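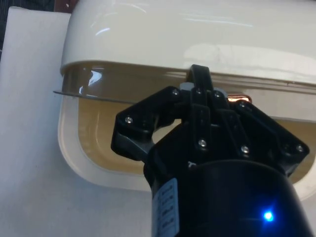 손목 카메라 시점. 용기 뚜껑 테두리 아래에 닿은 그리퍼 손가락

뚜껑 용기 취급 셀 설정 및 작업자 업무 전환 절차
작성: Drenside 자동화 지원팀

1. 적용 범위
Drasley 포장동에서 수작업으로 하던 뚜껑 용기 투입 작업을 로봇 셀로 옮길 때의 설정 순서를 다룬다. 대상은 테두리가 돌출된 플라스틱 용기이며, 프로그램 이름은 Poltska로 통일한다. 컨베이어 구간은 별도 문서를 따른다.

2. 사전 준비
(1) 비상정지 버튼을 눌러 동작 차단을 확인한 뒤 해제한다.
(2) 작업대에 천을 깔고 용기가 놓일 자리를 평평하게 편다. 천 가장자리가 팔의 이동 경로에 걸리면 다시 깐다.
(3) 케이블은 손목을 양방향 끝까지 돌려 보고 여유 길이를 정한다.
(4) 속도 제한을 15%로 설정한다. 교시가 끝날 때까지 올리지 않는다.

3. 투입 위치 교시
용기 뒤쪽 테두리를 기준선으로 잡는다. 접근점은 테두리 위쪽에 두고, 하강은 수직으로만 한다. 뚜껑이 열린 상태와 닫힌 상태의 접근점은 각각 따로 저장한다.
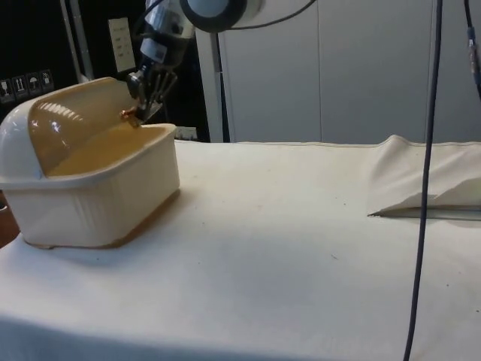
물건을 놓는 높이는 용기 안쪽 바닥을 기준으로 입력한다. 높이 값을 바꾸면 저속으로 4회 반복하고, 한 번이라도 테두리에 닿으면 접근점부터 다시 잡는다. 용기 규격이 바뀐 날에는 이전 값을 불러오지 않는다.

4. 그리퍼 점검
교대 시작 전에 손가락을 완전히 벌려 대기 위치로 보낸다. 확인 항목은 연결부 나사의 풀림, 손가락 끝의 마모, 좌우 벌어짐의 차이다. 나사가 풀려 있으면 전원을 내리고 조인다.
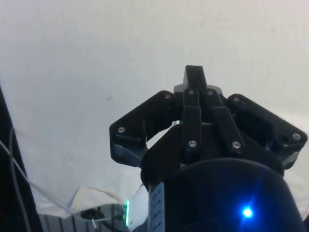
점검 결과는 교대 일지에 기록한다. 동작 횟수가 1,000회를 넘으면 손가락 끝 부품을 교체하고 카운터를 초기화한다. 지난 12월 시험 운전에서는 827회째에 파지력 저하 경보가 나왔으므로, 경보가 먼저 뜨면 횟수와 관계없이 교체한다.

5. 작업자 업무의 변화
투입을 맡던 인원은 셀 감시와 예외 처리로 전환한다. 허리를 굽혀 물건을 넣는 동작은 줄지만 화면을 보는 시간이 늘어난다. 한 사람이 같은 화면을 계속 맡지 않도록 순환표를 짠다. 정지 후 재가동 권한은 교육을 마친 작업자에게만 준다. 관리자가 원격으로 재가동하는 방식은 쓰지 않는다.

전환 초기에는 수작업 절차서를 폐기하지 않는다. 셀이 멈췄을 때 손으로 이어서 할 수 있는 인원을 교대마다 남겨 둔다. 생산 목표는 교시와 점검 시간을 뺀 가동 시간으로 다시 계산하고, 변경된 수치는 적용 전에 작업자에게 알린다.

6. 뚜껑이 닫힌 용기 주변의 동작
용기 뒤쪽으로 손가락을 내릴 때는 뚜껑 높이만큼 여유를 더한 경유점을 넣는다. 천이 밀려 올라오면 즉시 정지하고, 팔을 위로 빼낸 다음 천을 편다.

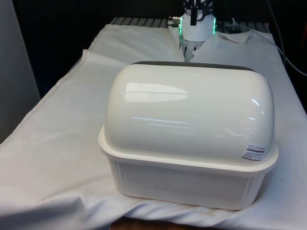
닫힌 용기 뒤쪽으로 내려온 그리퍼와 양옆으로 접혀 올라온 천

천을 다시 편 뒤에는 용기 위치도 함께 확인한다. 같은 위치에서 정지가 반복되면 Gebreyes 라인 담당 부서에 경유점 수정을 요청하고, 수정 전까지 해당 구간은 수작업으로 돌린다.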